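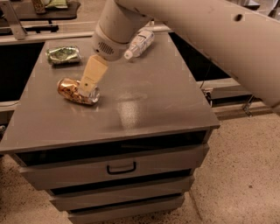
Should a small office pay for separate recycling collection? Only if the contract prices each stream by weight and the hauler reports rejected loads.

Most contracts do neither. The one I reviewed for Prarkotero, a single-floor tenant, charged a flat 440 dollars a month for mixed recyclables, with no figure for what was sent to landfill. A flat fee gives the hauler no reason to report contamination and gives the tenant no way to find it.

Cans and bottles are the easy part. Aluminum has a steady resale price, and clear bottles are accepted by most sorting plants. Film and foil-lined wrappers are the problem. They jam screens, they are rarely bought by anyone, and they belong in the trash unless the contract names them.
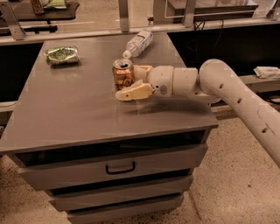

Snack wrapper and plastic water bottle: two items, two streams.

Mamta Srivastava, who managed the Cilell account until January, argued for one bin and sorting at the plant. I disagree. Single-bin service moves the cost to the plant, and the plant recovers it in the next renewal. Paper also loses value once liquid reaches it.

My recommendation is a two-year term, weight tickets with every invoice, and a rejection threshold of 10 percent written into the agreement. Anything above that should trigger a joint audit within 9 business days, at the hauler's expense.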